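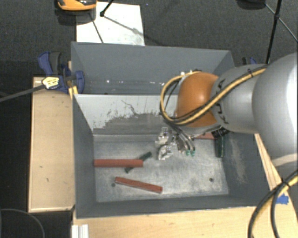

The Tumby open bin is a gray metal tray-style bin sold by Bulik for holding loose parts at a bench or work cell. I have had two of them in use since January, mostly for long blocks and short offcuts, and bought the second at full price.

**Construction.** Walls are straight and stiff. The bin does not flex when lifted by one side with 9 kg in it. The top edge is folded and has no burrs. Corners are square inside, so a block can sit tight against a side wall and be awkward to pick out by hand.

**Floor.** Bare metal, with round holes. Small screws will find them, so line the bin or keep it for larger stock. The floor scuffs early and shows lighter, brushed-looking patches where parts get dragged. This is cosmetic. I measured no change in flatness after 18 weeks.

**Visibility.** Good. Dark red and dark green blocks both stand out against the gray, even when one lies across another. There is some shine off the floor under a direct lamp; moving the lamp off to the side fixed it.

**Noise.** Poor. Dropping a block from 60 mm is loud enough to interrupt a conversation. A thin rubber mat helps but covers the holes, and sweepings then collect on top of it.

**Compared with the Chidiac bin.** The Chidiac is plastic, quieter and lighter. Its floor bowed under the same load, and long blocks slid to the middle.

**Price.** $74 from Stalent, shipping extra. High for a bin with no lid and no divider slots.

Rating: 4 out of 5. One point off for noise.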